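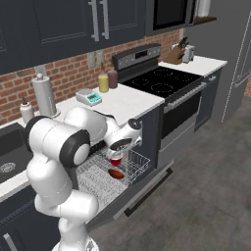
*Rack out, red cup in. The layout under dispute.*

**Re: Cups – top rack or wherever they fit?**

**fleltthorpe_flo** – Mar 24, 2022
New kitchen, first dishwasher, and my husband puts one cup in and calls it loaded. Do you lot wait until it's full?

**D_Bellamy**
Always full. Ours holds 111 items if you count teaspoons, and I have. Desmond Bellamy does not run a half load.

**quintanilla5**
Desmond, your plates must come out wearing last night's gravy. Two thirds full, bowls facing the middle, done.

**D_Bellamy**
My plates are spotless. I rinse them first.

**quintanilla5**
So you wash up, then run the dishwasher.

**saltandrinse**
Can we do the salt instead? I've had a Cluven for 3 years, the light comes on every November and I ignore it until the glasses go cloudy. Some 255 cycles on one fill, by my reckoning.

**fleltthorpe_flo**
There's salt??

**quintanilla5**
Oh dear. Screw cap in the bottom, under the lower rack. Dishwasher salt, please – table salt will clog it.

**D_Bellamy**
And rinse the plates first.

**fleltthorpe_flo**
Buying salt tomorrow. Not rinsing anything, sorry Desmond.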